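Calturen Countertop Frozen Custard and Gelato Maker, 5-Cup

Posted 04/03/2019 by Lambrakis Kitchen Supply

The Calturen is a compressor ice cream maker for home use. It has its own cooling unit, so the bowl does not go in the freezer the night before. Pour in the base, pick a program, and press start. A batch of custard takes 54 minutes from a chilled base. Sorbet is usually quicker, depending on how much sugar is in it.

Capacity is 5 cups of finished product. Stop filling at the line inside the bowl, which looks low until the mix starts taking on air. If you go over the line the lid will lift and the paddle will throw custard down the side.

There are four programs: custard, gelato, sorbet, and chill only. Gelato runs the paddle slower for a denser texture. Chill only does not move the paddle at all and is meant for holding a finished batch while you get bowls out. It will hold for up to an hour, then shuts off.

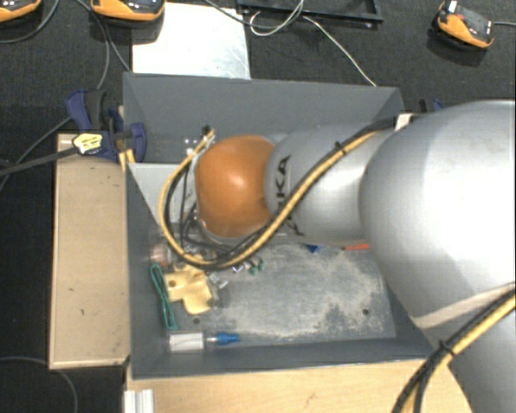 Add nuts, cookie pieces, or chocolate through the flap in the lid during the last five minutes. Keep pieces smaller than a chickpea. Frozen fruit should be thawed and drained first or it will leave icy spots in the batch. Swirls like fudge or caramel are better folded in by hand once the paddle is out.

The bowl and paddle lift out and can be washed by hand in warm water. Do not put either one in the dishwasher. Wipe the housing with a damp cloth and leave the vents on the left side clear. After moving the machine, let it stand upright overnight before you turn it on.

Noise is about what you would expect from a small refrigerator with a mixer running in it. You can hold a conversation next to it. We would not run it during a movie.

What comes with it: the machine, one bowl, one paddle, a measuring cup, and a recipe booklet. The vanilla recipe in the booklet is on the sweet side, and we cut the sugar by a quarter when we make it in the store. A second bowl is sold separately for $58 and is worth having if you want two flavors on the same evening.

Price is $544, in white or dark gray. The older Erora model used a freezer bowl and was discontinued in January. Erora bowls and paddles do not fit the Calturen. We still have a few Erora lids in stock, so call before you drive over.

Pickup is free at the Drernthorpe store. Delivery is curbside only. Unopened machines can be returned within 30 days. Once a machine has been used, repairs go through the two-year warranty, and you will need your receipt.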